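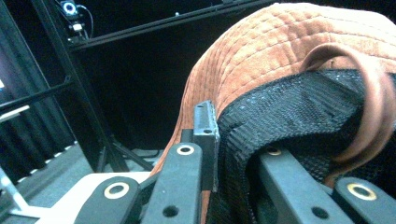

Textiles and Soft Accessories, Unit 7
Handout: Lined bucket hats - parts, stitching, handling and storage

Read this before the Wednesday workshop. Bring the hat you have been assigned, a soft clothes brush, a tape measure and your worksheet. If your hat has not been assigned yet, see Ekow Bawa in the storeroom before class.

1. Names of the parts

Crown: everything above the brim seam. On most bucket hats this is a side band plus a round or oval top piece. Some patterns cut the crown in wedges.
Brim: the sloping part below the seam. It can be worn down, turned up or rolled. Record how it sits when you first pick the hat up, before you have handled it much.
Lining: the inside layer. Cotton, satin and mesh are the usual choices. A mesh lining is light and lets air through, but it catches on rings, watch clasps and rough fingernails. Take these off.
Sweatband: the strip inside the lower edge of the crown. Not every lined hat has one. Write "none" on the worksheet if yours doesn't.
Strap or loop: any strip attached for hanging, carrying or decoration. Note the material, the color and where each end is fastened. If you can't find an end without pulling the lining, leave it and write "not seen."

2. Napped surfaces

A nap is a raised surface of short fibers. Velvet, velveteen, suede and brushed synthetics all have one, and from a short distance they can be hard to tell apart. Do not write "suede" on your sheet unless the fiber content label or the reference card says so. "Suede-like" is fine.

Nap changes color with the light. An orange hat can look peach where light falls on the crown and close to rust where the brim curls under. Students lose points every term by recording these as two fabrics. Turn the hat a quarter turn and look again before you write anything down.

Brush in one direction only. Start at the top and work toward the brim.

3. Topstitching and quilting

Parallel rows of topstitching do two jobs on a soft hat. They hold the layers together, and they give the fabric enough body to keep its curve. The raised strips between the rows are what give the ribbed look.

For the worksheet, measure the gap between rows at three places: the crown top, the crown side and the brim. On a well-made hat the brim rows stay evenly spaced all the way around. Look for drift near the back seam, where the rows have to meet.

Our practice fabric is the Drellix napped cloth, bolt 107. Sew two test strips before you sew the real brim. Loosen the presser foot pressure for napped fabric or the foot will leave tracks, and they don't brush out.

4. Looking inside

Fold the brim back gently and let the lining fall toward you. Mesh will bunch where it joins the outer fabric - a few soft folds are normal. A hard ridge usually means the lining was cut too large and eased in badly. Check for skipped stitches along the join.

5. Storage

Fill the crown with unbuffered tissue, loosely. Set the hat on its crown if the brim is soft. Don't hang it by the strap for more than a day or so. No stacking of napped hats.

Boxes are on the Arnoven shelving, left of the door. The sign-out sheet is on the clipboard.

6. To hand in

Completed worksheet, two test strips, one labeled sketch of the inside of your hat. Leave everything in Eustaquio Orozco's tray, room 738, by 4:00.

Reading for next time: Fourie packet, the section on brim shaping.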